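# Ovholm Club Gripper Kit

Two-finger gripper for school robot clubs and competition teams. Sold by Clustard, bolts to the Bandbridge arm.

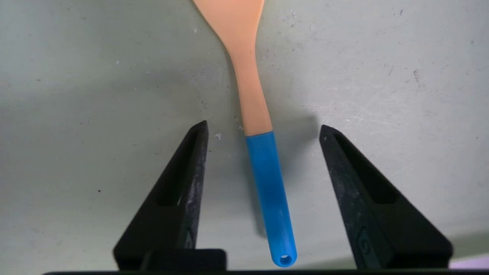 **Can a team of beginners build it in one club session?**
Most do, if the arm is already up and running. Allow an extra session if you're fitting the arm as well, and a bit more if the laptops need updating first (they will).

## What you get

- gripper body with motor fitted
- one pair black wedge fingers, one spare pair
- wrist camera bracket and short cable
- bag of screws, 17 in all, two sizes. Don't mix them up
- printed build sheet, A4, both sides
- login for the Kabbaj lesson pack

Arm not included. Camera not included either, the bracket takes most small USB ones. Ask if unsure.

## Price

£299 per kit. Club bundle of 4 kits: price on request, depends on what arms you've got already. School orders by purchase order are fine, put the club name on it please or it sits in the wrong pile.

## Key facts

| | |
|---|---|
| Max opening | 130 mm |
| Fingers | swappable, two screws each |
| Power | from the arm, no seperate supply |
| Software | Kabbaj blocks or Python |
| Age | secondary and up, adult present |

## Using it for the kitchen task

Lots of teams are doing the utensil round this year so a few notes. Long thin things like a spatula: line the fingers up either side of the handle before you close. Rotate the wrist to match the angle first, then come down. Closing on a slanted handle with a square wrist just shoves it across the table.

Start with the handle. The head end is wider and a lot of heads are bendy, leave that for later. Two-colour utensils are handy for teaching the camera which end is which, bright handle, different coloured head, easy threshold. Watch for shadows, dark patches on the table get picked up as objects if the lamp's off to one side.

Lesson 3 in the pack covers this, with a worksheet.

## Care

Fingers scuff and get dusty with use. Wipe with a damp cloth, no solvents. Swap them if the tips chip. Check the mounting screws before every competition, they do work lose.

## Delivery and returns

Sent out in the order they come in. February is busy, order early if you've a regional coming up. Returns fine if unbuilt and the screw bag is still sealed. Missing bits: email with the kit number off the lid and we'll post them.

Spare fingers and brackets are on the Ovholm parts page.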